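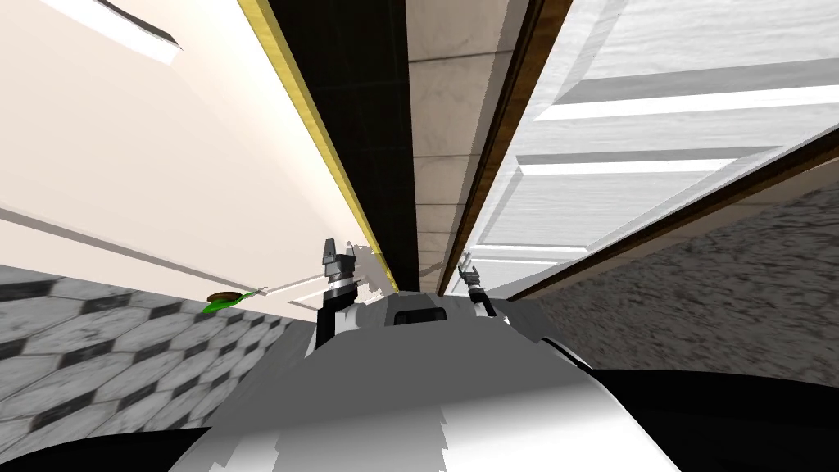 Setting up your Caltolitz audio guide is the part of a Catholm trip I'd do the night before, in the hotel, with your shoes off. The desk at the museum will hand you one for the day, but I like the take-home rental because you can use it at all of the museums on the island pass, and you don't stand in line every morning. Before you switch anything on, open up the clip-on stand. Its two arms go up side by side and tip in a little. If yours lean outward, you've got them swapped. Pull them out and switch sides.

What you need

The guide itself, the charging cable, your island pass (paper or phone, both work), and a pair of plug-in earphones. The guide comes with a single earpiece and I don't care for it! Bring your own if you can.

Section 2: First-time set-up

1. Charge the guide until the light on the side turns green. Mine takes most of an evening.

2. Hold down the round button until you hear the chime, then let go. The language list comes up first. Scroll with the arrows and press the round button to pick one.

3. Type in the 4-digit code printed on the back of your island pass. If the guide buzzes at you, try it again slowly — the keys are small and it doesn't forgive a double tap.

4. Choose your museums. You can load four at a time, and the big one on the harbor counts as two (the canoe hall and the main building are separate tours). I usually load the main building, the canoe hall, and the plantation house, and save the last spot for wherever it rains.

5. Wait for the tours to load. Leave the guide plugged in while it does this. The main building tour has 300 stops and it's by far the slowest one.

6. Set the volume. Play the welcome message, turn it down until you can hear somebody talking next to you, and leave it there.

Note: If you share a guide with another person, there's a splitter at the front desk for a small deposit. Ask for it when you come in. My friend Yamuna Kurian and I did the whole plantation house on one splitter and only got tangled in the kitchen.

Caution: Don't load new tours when the battery light is red. The guide can shut off halfway and you'll have to start again from step 2.

Section 3: Using the guide in the galleries

1. Look for the little number plate by each display. Some are down by your knees, especially in the featherwork room.

2. Key in the number and press the round button. Press it again to pause.

3. For the longer version, press the right arrow when the short one ends. The longer ones on the voyaging maps are wonderful, and Gönül Ertürk's narration on the chants made me sit down on the bench and play it twice.

4. To skip ahead, press the right arrow twice.

Note: Stop numbers from 700 up are the outdoor ones. They won't play inside, so don't panic if you try one in the lobby and get silence.

Caution: The guide isn't waterproof. In the gardens I keep mine in a zip bag with the earphone cord poking out.

Section 4: Handing it back

1. Clear your pass code. Go to Settings, then Visitor, then Clear, and press the round button.

2. Fold the stand flat before it goes in the pouch.

3. Drop the pouch at any museum desk on the pass. The box at the Zutville ferry dock takes them too, and in July it's open until the last boat leaves. Keep the paper slip until your deposit shows up.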